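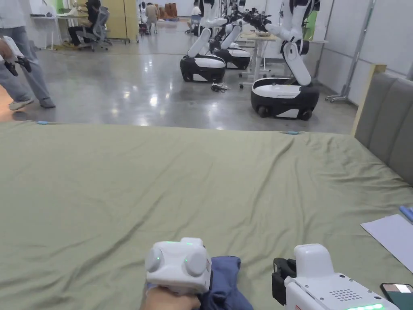
*Navy cloth on the green sheet.*

**From:** Hajar Metwally
**To:** Troretora Menders list
**Date:** 2025-07-24
**Subject:** Re: moths, again

Suleiman Ibrahim wrote:

> I opened the cedar chest last night and my good gray sweater has eleven months of somebody's dinner missing from it. I was told cedar works. I paid extra for cedar. Do I freeze everything, burn everything, or move? Also, does anyone still have thread from the Sqalli order? The gray, not the other gray.

Suleiman, my condolences to the sweater. Cedar smells nice to people and, as far as I can tell, to moths.

Freeze it. Seal it in a plastic bag, press the air out, and give it two weeks at the bottom of the freezer. I then let mine come back to room temperature and freeze it a second time, which my sister calls superstition. She also owns no wool. Vacuum the chest, the floor under the chest, and the baseboard you have been meaning to vacuum since you moved in.

Sticky traps will tell you how bad things are. They catch the males, who were never the ones eating your clothes.

On thread: I have the gray. I may also have the other gray. The shade number on my cone is 2737, and if yours says 2323 we are about to have the same argument we had in September. Please look at it by a window before you write back. The lamp in your hallway has ruined better darns than this one.

For the elbow I would do a plain woven patch and stop pretending it will be invisible. The cuff can wait.

And whoever borrowed the Oder darning mushroom, I would like it back. It has a chip on the rim and I miss it.

Hajar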